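Ellar Case File: the evidence organiser I use for civil claims

Desktop licence, up to 2 users
In stock, sent by email
Made by Hasetti, sold and supported by me

I spent years as a paralegal on the claimant side, mostly on cases against websites and forums over things their users had posted, and if you've done any of that work you'll know how it goes. Somebody's solicitor sends over a disclosure bundle, it's 3,018 pages of messages, log-in records and moderation notes, half of it is duplicated and the dates are in three different time zones. Then the other side's deadline lands on top of yours. I've sorted bundles like that on a dining table with sticky flags (never again!) and I've sorted them in Ellar, and I only stock the one.

What it does is keep every document, post and witness statement on one timeline, and let you tie each one to the paragraph of your claim that it's meant to support. So if paragraph 14 says the platform was told about a post in July and did nothing, you click on paragraph 14 and up come the complaint email, the automatic reply and whatever else you've hung on it. If there's nothing hung on it, the paragraph goes orange. I love the orange. It has spared me some very awkward phone calls with counsel.

The bits I use most

Duplicate finder. It matches on the text as well as the file, so the same email printed by four different people gets stacked into one. My last big bundle went from 3,018 pages to 2,724 and I didn't have to read a single email chain twice.

Post capture. Paste in a web address and it saves the page with the time, the address and a checksum. It will not get you past a log-in, so for private groups you're back to your client's own screenshots, which you can drag in by hand.

Pagination. Numbers the bundle, builds the index, and renumbers when someone slips in a late exhibit at 11 at night. Bookmarks come out properly in the PDF as well.

Redaction. Takes the words out of the file underneath, so they can't be copied back out from under the black box. Do still check it on a second machine before you serve anything.

What it doesn't do

It won't draft your particulars and it doesn't know any law. There's no phone version. The search is fine on typed text but goes to pieces on handwriting, so budget some time for old notebooks. And the export to Cundico works one way only: you can send a bundle over to it but you can't pull the comments back in. Hasetti say they're working on that. They were working on it last year too.

If you're moving from Agudelo, your folders come across but your tags don't. I've written a little guide for rebuilding the tags and I'll send it with your licence, just ask.

What you get

The installer for Windows or Mac, a licence key, a year of updates and the printed quick guide as a PDF. Almost 70 templates are included for indexes, chronologies and witness lists. I'd start with the plain chronology and ignore the fancy ones.

Support comes from me, Siiri Kuusk, by email, and I answer most things the same morning. Please don't send me your actual evidence! Describe the problem, or make a dummy file with the names changed.

Refunds are fine up to the point you've activated the key. After that I can move the licence to another computer for you, but I can't take it back.

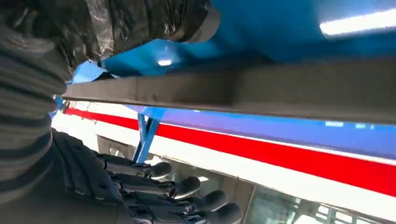
Black articulated fingers beneath a dark grey beam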